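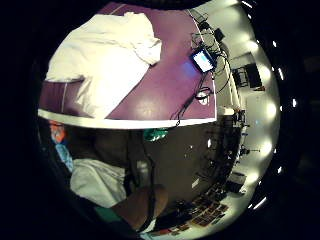 I've had a few emails asking whether the Flusix folding kit is worth hiring, so I've finally written up my notes. For anyone new to it, you get a pair of hand-held grippers with little cameras on them, you fold your washing while they record, and Husora uses the recordings to set up the folding arm you've ordered. Hire is 877 for the fortnight, and you need 100 decent folds before they'll do the set-up (I got through far more than that before mine were decent!).

Best tip I have is to clear the table properly before you start. Phone chargers and loose leads are a menace when you're dragging a sheet about, and I learnt to push them well over to one side. A strong plain colour underneath helps as well, so you can see where white cotton stops and the table begins.

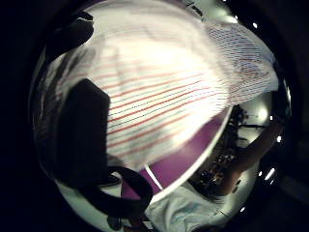

Stripes are your best mate with this kit. Plain whites are lovely to look at but it's so easy to fold them crooked, and you don't notice until the last turn. With thin red and blue lines like the ones on that white cloth, running off on the diagonal, you know straight away it wants squaring up. Turn it until the lines follow the table edge, smooth from the middle outwards, then make your first fold.

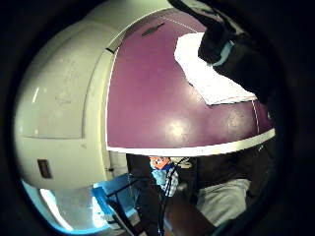 Small flat things need a different touch, and I'd practise on those before you go near a fitted sheet. Serviettes, hankies, even a bit of scrap paper will do. Press down near a corner, the way the black glove is doing on the folded white piece, and let the rest lie where it is while you line up the other side. A glossy purple top looks smart but light things do skate around on it, so slow down a bit.

Would I hire it again? Yes, but I'd wait for the November price list from Drundiron, who look after the bookings.

Filed under: Laundry, Gadgets on Trial

Last updated 2023-09-08

Contact | © Mathur Home Hints | Back to top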